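How I Clean a Fabric Couch Without Leaving Water Rings

I put this job off all summer, and by the time I got to it my couch had a sort of gray map on the middle cushion. I'd spilled tea in July, dabbed at it with a soaking wet towel, and made a ring twice as big as the spill. So learn from me!

First, find the tag. It's usually under a seat cushion or stapled to the bottom. W means water-based cleaners are fine, S means solvent only, WS means either one, and X means vacuum and nothing else. If yours says S or X, stop reading and go find a page for that (or call a cleaner).

Vacuum everything, slowly, with the brush head. Get down in the seams. I go over mine one way and then crosswise, and I'm always a little horrified by what comes up.

Now mix your cleaner: two cups of lukewarm water and a teaspoon of clear dish soap. Whisk it until you've got a good head of suds, because the suds are what you want, not the water underneath. Try it on a hidden spot first and let that dry all the way.

Scoop up some foam with a soft brush and work it in lightly, one whole panel at a time, seam to seam. That was my big mistake with the tea. If you only clean the stain, you get an edge where the damp part stops, and that edge is your ring.

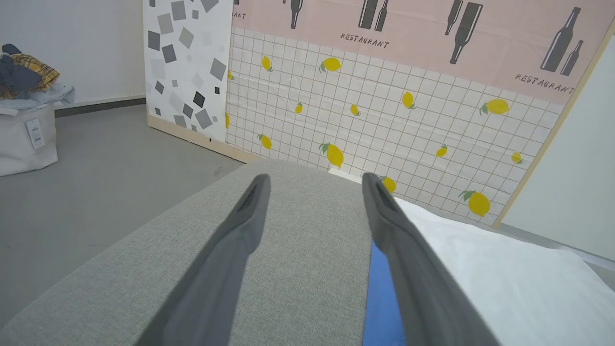 Wipe the foam off with a damp white cloth, wrung out hard, then press with a dry towel. Don't scrub! Scrubbing fuzzes up the weave and you can't really un-fuzz it.

Then point a fan at it and leave it alone. My cushions took 14 hours with the windows open, and the thick one was still a bit cool underneath, so I stood it on its side overnight. Once it's dry, run the vacuum brush over it one last time to lift the nap.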